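Household Operations and Small-Space Storage
Handout 5: Sorting mixed goods on a temporary surface
Revised 21 August 2018

1. Scope

This handout covers the short stage between bringing goods into a room and putting them in their permanent places. It applies to single rooms, student rooms and small apartments where no table is large enough to hold everything at once. Long-term pantry storage is treated in Handout 6. Laundry and bedding are covered only where they affect sorting.

2. Terms

Staging surface: any flat area used for a limited time to lay goods out before they are put away.
Mixed load: a set of goods that belong to more than one storage zone, for example food, kitchen appliances and personal electronics.
Residue: whatever is still on the staging surface after the first pass.
Carrier: a bag, box, lid or tray used to move goods and not itself stored with them.

3. Choice of staging surface

In a small room the bed is usually the largest flat area available. It can be reached from at least one long side, and dropped items do not roll far. It has three drawbacks. The surface is soft, so tall objects stand less firmly than on a table. It is a sleeping surface, so unwrapped food and dirty bag bottoms must be kept off it. It also has a fixed deadline, which a spare table does not.

A duvet should be pulled flat before use. Small wrapped items settle into folds and are missed on the final check, and a printed cover makes them harder to find than a plain one. Where the cover has a busy floral pattern, work in groups and leave clear fabric between them.

4. Classes in a typical mixed load

Class A, appliances. Heavy or tall, few in number, with a fixed destination. Cylindrical kitchen appliances with a small foot are the usual problem in this class. They are stable on a counter and much less so on bedding.

Class B, packaged snacks. Light, numerous, irregular in shape. Twist-wrapped candies, flat packets and pillow bags do not stack together and should not be forced to.

Class C, boxes and lids. Frequently mistaken for waste. A rigid gift box lid, set down with the inside facing up, works as a shallow tray and should be kept until the end of the session.

Class D, personal items. Phone, keys, cards. These enter the load by accident and cause most of the lost time.

Class E, carriers. Plastic shopping bags, full or empty.

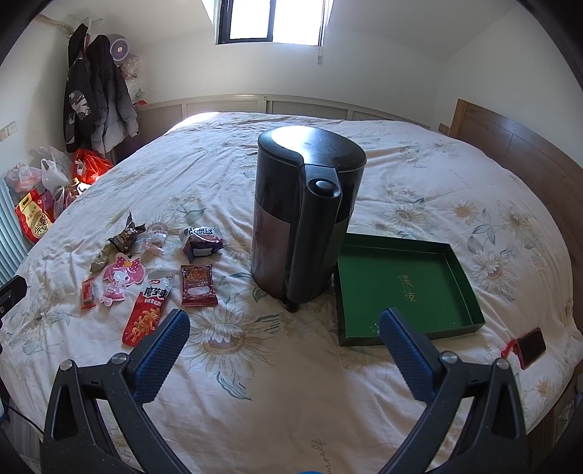 The classes are handled in the order A, D, B, C, E. Appliances go first. A tall black appliance standing upright in the middle of a duvet will lean whenever weight is put on the mattress nearby, and the risk increases with a glossy domed lid and a curved vertical handle. Move it to a hard surface before sorting anything around it. If it has to remain on the bed, lay it down only where the maker's instructions allow this.

Direct sunlight is a secondary matter. It makes glossy lids and foil wrappers hard to read, and chocolate should not be left in it. Draw the curtain or shift the group.

Personal items go second. A phone left near the edge of the bed is easily swept off when the cover is pulled, and a dangling strap catches on sleeves and bag handles. A red case helps in finding it but does not keep it from falling. Place the phone off the staging surface entirely.

Snacks go third. Sort by package form first and by flavor second:

a) Twist-wrapped and single-piece candies, including round pieces in printed wrappers. Put these in the box lid.
b) Flat rectangular packets. Stand on edge in a narrow container.
c) Small pillow bags, including spicy snacks. Keep apart from the sweets, as a leaking oil packet will mark paper wrappers.
d) Translucent or unmarked packets. Check the contents before storing. Do not place with food until identified.

Decorative cutouts and character cards that end up among the snacks are not food and go with stationery. They should be removed at this step, as they are easily bent under heavier packages.

5. Carriers

Shopping bags tend to collect along a wall, often beside a radiator. This position is acceptable for a few minutes with the heating off. In the heating season, which for most student rooms still includes February, keep plastic bags and chocolate away from the radiator at all times. Bags should be emptied one at a time. Opening four together produces one large residue in place of four small ones.

Label bags by contents, not by store. A Lozano bag may hold goods bought at Reven, and bag color says nothing reliable about what is inside.

6. Container sizes

For the practical session, use the Jellent shallow tray for group (a) and the Wirker upright bin, 2000 ml, for groups (b) and (c). The 800 ml bin is too narrow for pillow bags. Keep single packets over 100 g at the bottom of the bin.

7. Closing the session

Run one flat hand over the whole cover from the head of the bed to the foot. Lift the duvet by two corners and shake it gently toward the center. Check the gap between the mattress and the wall. Any residue goes into one carrier, is marked with the date, and is sorted at the start of the next session.

8. Preparation for next class

Bring one mixed load of your own with at least three classes represented. Record the order in which you cleared it and the residue after the first pass. Read sections 1 through 3 of Handout 6.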